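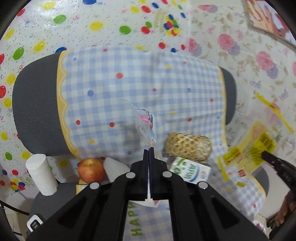

Geeta Maurya respondeu às 7h40:
Eu discordo do Zsolt já na primeira frase. Lavar tecido de algodão antes de costurar não é perda de tempo. Eu moro em Portugal há vários anos e aqui compro quase sempre algodão xadrez, e ele encolhe, às vezes muito. Uma vez fiz uma capa sem lavar o tecido e, depois da primeira lavagem, o fecho ficou todo em ondas.

Zsolt Lengyel
Eu não escrevi que é perda de tempo sempre. Escrevi que para uma capa de almofada pequena eu não faço. Corto com 2 cm a mais de cada lado e lavo depois a frio. Se encolhe um pouco, a capa fica mais esticada e eu gosto assim.

ulle_s
Bom dia a todos. Desculpem o meu português, ainda estou a aprender. Tenho uma dúvida sobre a mesma coisa: a fita de acabamento também se lava antes? Comprei na Talletti uma fita de bicos para pôr na borda e na embalagem não está escrito nada sobre a composição.
Ülle Sakalauskas

Geeta Maurya
Ülle, o teu português percebe-se muito bem! A fita, eu ponho de molho em água morna durante uma hora e deixo secar deitada. Não torcer. Se for de poliéster não muda nada, mas se for de algodão encolhe mais do que o tecido, e então a borda começa a puxar.

Botond Lakatos
Aqui tenho de apoiar o Zsolt, e não é por sermos os dois húngaros. O tecido novo tem goma e com goma corta-se muito melhor. Depois de lavado, o xadrez fica mole e as linhas fogem. Para quem quer acertar os quadrados na costura, isto é um problema sério.

Geeta Maurya
Botond, para isso existe goma em spray. Lava-se, passa-se a ferro ainda um pouco húmido, põe-se a goma, e o tecido fica como na loja.

Botond Lakatos
Existe, sim, mas então é trabalho a dobrar para uma capa.

heather.t
Fiz a experiência em maio com dois retalhos do mesmo rolo, comprado na Henríquez. Cortei cada um com 200 mm de lado e lavei só um deles, a 40 graus. Encolheu 2 mm na largura e quase o triplo no comprimento. Portanto, o sentido do fio conta mais do que eu pensava.

Zsolt Lengyel
Obrigado, Heather, números são sempre úteis. Mas lavaste a 40. Eu falei de lavagem a frio.

heather.t
Tens razão. Ainda tenho um retalho do mesmo rolo, posso repetir a frio e escrevo aqui o resultado.

ulle_s
Então vou pôr a fita de molho hoje à noite. E o tecido também lavo, porque na minha casa as capas vão muitas vezes à máquina. Para acertar os quadrados, é melhor usar alfinetes ou alinhavar à mão?

Botond Lakatos
Alinhavar. Com alfinetes o xadrez escorrega sempre na última parte.

Geeta Maurya
Nisto estou de acordo com o Botond.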